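Project report, draft 2 (18th January). Controllers half done by me, sim runs also me. Numbers are final, wording isn't.

## What we were supposed to do

Compare two controllers on the same arm and same gripper, same task, and say which one we'd pick for the real bench next term. Original plan from October had two grippers too. Dropped that. The second gripper model kept exploding on contact (fingers flying off to infinity) and after a week of fiddling with contact stiffness we gave up.

So: one arm, one gripper, two controllers.

- **Ridov** - joint-space position controller, IK solved first, then just track the joint targets
- **Jelta** - Cartesian impedance, tip acts like it's on a spring, IK not solved up front

Scene files and the randomizer are from the Troleck package the lab already had. We changed lighting and textures per run but not the geometry.

## Task

Get the gripper tips next to a thin peg and stop without knocking it. Then close. Success = peg still between the fingers after closing and not tipped over. Start pose random inside a small box, peg position random too.

Each controller got 100 trials. Same seeds for both so the comparison is fair-ish.

## Results

| Controller | Trials | Fails |
|---|---|---|
| Ridov | 100 | 39 |
| Jelta | 100 | 18 |

Jelta wins pretty clearly. Bigger gap than we expected, we had guessed they'd be close and Ridov would just be faster. It is faster per trial, but that doesn't help if the peg is on its side.

Most Ridov fails are the same thing. The arm comes in low, the IK solution is fine at the end point but the path there sweeps the fingers sideways thru the peg. Adding a waypoint above the peg would fix a lot of them. We didn't have time to rerun with one so that's in future work.

Jelta fails are more mixed:

- tip stops short, fingers close on air
- slow oscillation near the peg when damping is low
- a couple where the start pose was close to singular and it just sat there

Damping matters a lot. First set of gains was way too soft, arm sagged toward the table. Those runs are not in the table above, we threw them out before the real comparison.

## Camera problem

Meant to be a short section but it ate most of December. The peg position comes from the camera, not from the simulator state (the assignment says so). Our first detector was a color threshold + largest blob. Worked on the matte table. Then we turned on randomized materials and it fell apart.

Swapped to the Lebrun detector, small network, trained on 816 rendered frames we labeled from sim state. Better, still not great when the surface is shiny. Both controllers used the same detector in the final runs, so it hurts both of them the same (mostly).
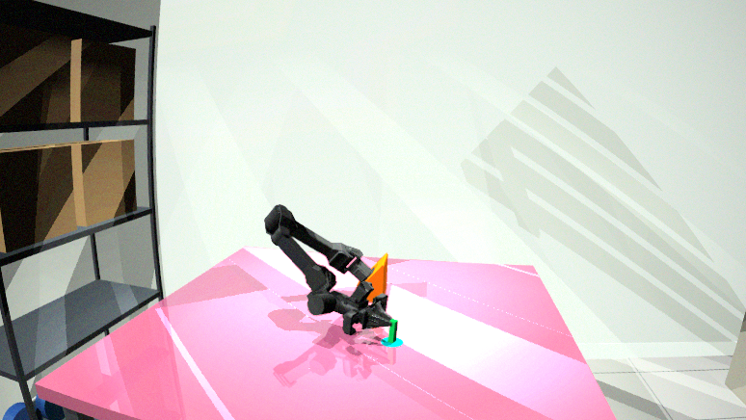

Approach height is the other thing we'd change. Both controllers aim for a point just beside the peg and low down, which leaves hardly any room for a detection error. A centimeter of error in the wrong direction and the finger hits. Shiny tables make it worse, with the glossy pink one you get a whole second arm upside down in the tabletop, plus wide white streaks, and the old threshold code was happy to grab any of that. The cyan disc at the foot of the peg is a much easier target than the peg itself, which is so thin. We should of used the disc from the start and just offset upward.

## Future work

1. Waypoint above the peg for Ridov, rerun all seeds
2. Detect disc instead of peg
3. Retrain Lebrun with more glossy surfaces, the set is mostly matte right now
4. Get the second gripper model stable or find another one
5. Log contact forces. We only logged joint positions, so for the knocked pegs we can't say how hard it was hit

## Pick for next term

Jelta, with the higher damping gains (in the config folder, the file marked final2 and not final). Keep Ridov around for the long moves between start and pre-grasp, it's quicker there and there's nothing to bump into. Switching between the two mid-run is untested. Gains will need retuning on the real arm anyway.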